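How to Read an Online Course Page Before You Pay For It

22 Mar 2025

Most advice on picking an online course is written by people who get paid when you pick one. Keep that in mind for the whole of this page, and for every "best courses" list you open after it. I have bought eleven courses in my life and finished five. Two of those were worth the money.

What follows is how I check a course now. It takes an evening. If an evening seems like too much effort, the course probably is too.

Step 1. Write down what you want to be able to do

Do this before you open any sales page. One sentence, plain words. "I want to build a budget spreadsheet that my sister can use" is fine. "I want to get into data" is a wish, and sales pages are very good at selling to wishes.

Put a date on it as well. I wanted to draw passable floor plans by August. That date ruled out half of what I was looking at, including one course whose own schedule ran longer than that, a fact I found in the small print under the refund terms.

Step 2. Find the syllabus and ignore the rest

Scroll past the video, the countdown and the smiling faces. Look for a list of lessons with lengths next to them. If there is no list, close the tab.

When you find one, go down it and mark each lesson as one of these:

Teaches something from my sentence
Might help
Welcome, mindset, bonus, community, "next steps"

The first course I tried this on was from Skillora. The page promised 778 minutes of video. That sounds like plenty. Once I had marked the list, the lessons that touched my sentence came to less than a third of it. The rest was the instructor's story, a tour of the course website, and long interviews with former students who had all done wonderfully.

I don't say those minutes are worthless to everyone. I do say they are there to make the number bigger.

Step 3. Work out what the price is

You would think this would be easy. The Skillora page had $1,740 crossed out and $600 next to it, with a clock running down. I went back the following week. Same two prices, same clock, started over.

A crossed-out price tells you nothing unless you have seen people asked to pay it. Save a copy of the page, wait a week, and look again. If the deal is still there, it is simply the price, and you can judge it as a price.

Then look for the things that get added later:

Software you need to own
A certificate fee
Access that ends after a set time
Feedback on your work, sold as a separate tier

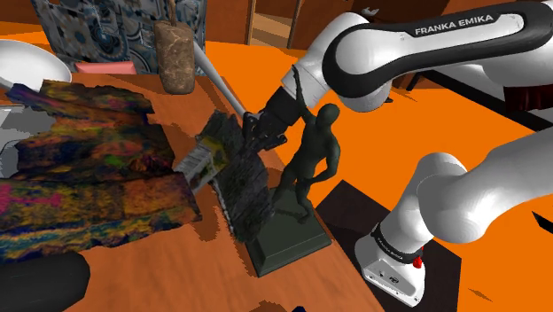
The last one matters most to me. Watching lessons is cheap, and free ones exist for nearly every subject. Having a person who knows the work look at yours and tell you what is wrong with it is the part worth paying for. Plenty of courses say "feedback" and mean a forum where other beginners tell you well done.

So write and ask. Something short will do: "Who looks at student work, how soon, and how many times is that included in the price?" I sent that to Clanik and got back a friendly paragraph about their supportive learning journey. I sent it again, asking only for the number. No reply. Quansah, a much smaller outfit with an ugly site, answered with the number 4 and a link to an old piece of student work with the comments still on it. The comments were blunt and useful. I bought that one.

Step 4. Watch a lesson from the middle

Free previews are nearly always the first lesson. The first lesson is the one they polished. Ask for one from the second half, and see what they say. Some will send it. Some will tell you it spoils the order, which I have trouble believing of a course on spreadsheets.

If you get one, watch it with a pen. Could you do the thing afterward? Pause where the instructor says "just" or "simply" and see if the step was explained anywhere. Check that what is on the screen matches the version of the software you would be using. Menus move, and old courses stay on sale for years.

Also notice whether the instructor ever makes a mistake and fixes it on screen. I trust those more. A lesson where all goes perfectly teaches you very little about the afternoon when yours doesn't.

Step 5. Read the reviews backward

Sort by oldest, or by lowest, or anything other than how the page hands them to you. Skip every review posted within a day or two of buying. Those people are reviewing their own good intentions. I have left one of those myself, five stars, for a course I gave up on at lesson three.

The reviews I look for mention something specific: a lesson that was confusing, a file that was missing, a thing the person made. "Life changing" is no help. "The section on print margins is out of date" is a great deal of help, and it is often from someone who gave it four stars.

Be careful with comparison sites too. Flomport ranks courses with scores to one decimal place, and I could not find a word on how it gets them. Every button on the page went to a checkout. Make of that what you like.

Step 6. Test the refund before you need it

Read the terms for conditions. "30 days, no questions" on the sales page can turn into "provided you have completed all worksheets" in the terms. Others cut you off once you have watched a certain share of the videos, and it can be a small share.

Take a screenshot of the terms on the day you pay. Put the last refund day in your calendar, with a reminder three days ahead. When the reminder comes up, ask yourself whether you have done any of the work. If not, ask for the money back that day. You won't catch up next weekend. I never have.

A word on certificates

I am not convinced. If you have a particular employer or school in mind, ask them whether they accept the certificate, and ask before you enroll. If they say yes, good. If they haven't heard of it, you are paying for a PDF. For most things taught this way, a finished piece of work you can show is easier to explain.

If you have run a course through all of this and still want it, go ahead and buy it. Pay in one go if you can manage it, as the installment plans I looked at all cost more in total.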